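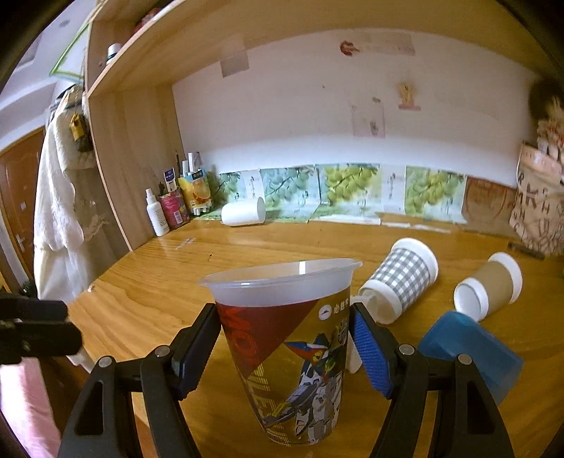
The rule kept at Nelledwood says very little about objects. It orders the hours of prayer, the care of the sick and the manner of receiving novices, and it leaves the contents of the refectory and the cells to the judgement of the superior. What we know of them comes from the house books, in which each sister's things were listed when she entered and again at her death. The entries for cups are short. They give the material and the condition, and where a cup had any painted or printed mark the book says so, since a marked cup had to be handed in. How strict this was is easy to miss for a reader used to modern drinking vessels. The plastic cup in Figure 1 has lettering on a dark red panel, a round white logo, Chinese characters and a large robot figure in white, grey and blue, and few people today would think twice about drinking from it. At Nelledwood a single painted initial was enough to take a cup out of use.

The reason given in the books is ownership. A sister who drank each day from a cup bearing her own initial, or the arms of her family, was held to have kept something back at her profession. The first superior wrote that the refectory should contain "nothing that answers to a name". Her successor softened this and allowed marks that showed which room a thing belonged to, so that infirmary cups could be kept apart from the rest. The daughter house at Flistik followed the softer practice from the start. At Haugland, which was founded from Flistik and never had close dealings with Nelledwood, the matter does not come up in the books at all until the visitation.

The visitation is the best single source for the question. The visitor spent 8 days at Nelledwood and was plainly more interested in the accounts than in the cups, but he walked through every room and had his clerk write down whatever seemed to go against the rule. In the refectory the clerk found 40 cups on the shelves, of which 30 were plain earthenware. He does not describe the others one by one. He says only that they were "of several sorts, and some with flowers", and that the superior, when asked, replied that they had come as gifts after a fire and that there had been no money to replace them. The visitor let them stay. His written orders, sent the following March, deal with the enclosure, the choir and the debts to the mill, and pass over the refectory.

It would be easy to make too much of this. Cárdenas treats the flowered cups as a sign that discipline had already broken down, and sets them beside the complaints about silence in the same report (Maricruz Cárdenas, "Common Life at Nelledwood and its Daughter Houses", chapter on the visitation). I do not think the evidence will bear that. The complaints about silence come from two sisters who had quarrelled with the prioress over another matter, and the visitor himself gave them little weight. The cups were common property, kept on a common shelf, and there is no hint that any sister had one for her own use. On the principle set out by the first superior they were irregular in appearance only.

A different kind of evidence comes from Fillero, where the sisters ran a small school for girls next to the parish church. The pupils brought their own cups and were allowed to keep them. An undated note by the schoolmistress lists the pictures on them - a ship, a cockerel, a church tower - because the younger girls could not yet read their names and knew their cups by the pictures. She asks whether this is permitted and adds that she will stop it if told to. The reply has not survived. The list was carried on by the next schoolmistress in a different hand, so the practice must have been allowed, or at least left alone.

The Fillero note also shows how the sisters themselves understood the rule. The schoolmistress did not suppose that a picture was wrong in itself. Her worry was that the girls who later entered the novitiate would find it hard to give up something that had been theirs. She mentions one who had already done so and who asked at her clothing whether the cup with the ship might stay at the school. It was given to another child, and the later list has a ship on it beside a new name.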